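Notebook — Plakville office, two-arm filing rig
April, started writing this up at 16:20

Right, the right-hand thumb fault. I think we have it! Or most of it, anyway. Putting everything down while it's fresh, including the bits that went nowhere.

What happened first. Folder run this morning, the usual routine: both hands take the folder, lift, hold upright, carry, put down. Run 127 went wrong during the hold. The right thumb stopped answering for a moment, then closed again hard, well past the grip level we'd set. The left hand felt the folder being pulled across and did exactly what we told it to do, which was to hold on. So we had two arms having a tug of war over a bit of office stationery, and neither of them backing down. Damian Strebel was on the stop button and hit it very quickly. Nobody was near the arms. The folder got a crease in one corner and that was the only damage, but I want it treated as a safety matter all the same. If that had been someone's finger in there I would be writing a very different page.

Power off, arms supported, hands opened by hand. Then coffee, then the logs.

The logs are lovely, by the way. Whoever at Jenetdale put the time stamps on the finger messages, thank you. You can see the right thumb drop out completely while the four fingers on the same hand carry on talking. So the trouble is in the thumb's own line somewhere between the wrist and the hand. When the thumb comes back it is still holding an old target, and it goes for it at full speed with no ramp. Two faults on top of each other, then: a dropout, and a bad way of waking up after a dropout.

Tried in order:

Swapped the controller board for the spare from Haugen. Ten minutes' work, same fault on the next batch. Board is fine, gone back in its bag.

Turned the grip down on both hands and held a folder still, arms not moving. No dropouts at all. I was sure this would show something and it showed nothing, which annoyed me until Damian pointed out that it rules out heat and load in one go. Good point!

Moved the right wrist slowly with nothing in the hand. Dropout at the far end of the roll, five times in 20 turns. Never on the left.
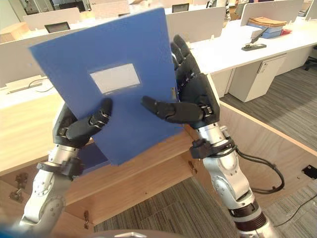 So it's the wrist roll that does it, and only towards the outer end of its travel. With that in mind we went over the right wrist with a torch and a small mirror, power off again. The thumb lead had been routed on the inside of the bend, so every time the wrist rolled out it was the shortest one in the bundle and took all the pull. The plug at the hand end was sitting a hair proud. Pushed it home, it clicked, and I could pull it back to where it was with two fingers. The latch is worn. I was so pleased to find it that I took it in and out far too many times and probably wore it some more.

For now: new plug from the spares tin, thumb lead moved to the outside with a bit more slack, tie left loose enough to slide. Repeated the empty wrist turns and got no dropouts. Then slow folder holds at low grip, also clean. I'm not calling it fixed on the strength of one afternoon.

The software half matters more to me. Agreed with Damian:

— any finger that goes quiet must come back limp and wait to be told where to go
— if either hand loses a finger, both hands stop pulling and hold position
— cap on sideways pull between the two arms, set low, checked before every run

He has the first one half written and it looks really neat. The second needs a think, as letting go of a heavy box is not the same as letting go of a folder. Briltamside had something similar with their trays, so I'll ring them and ask what they settled on.

Until those are in: low grip only, one person on the stop button with nothing else to do, and no reaching in between the hands while the arms are live, even to straighten a folder. I've done it myself. Not doing it again.

Still to do: order latches (get 10), check the left hand's lead for the same routing, save this morning's log somewhere it won't be overwritten. The creased folder is on my desk, please leave it there, I want to measure the crease.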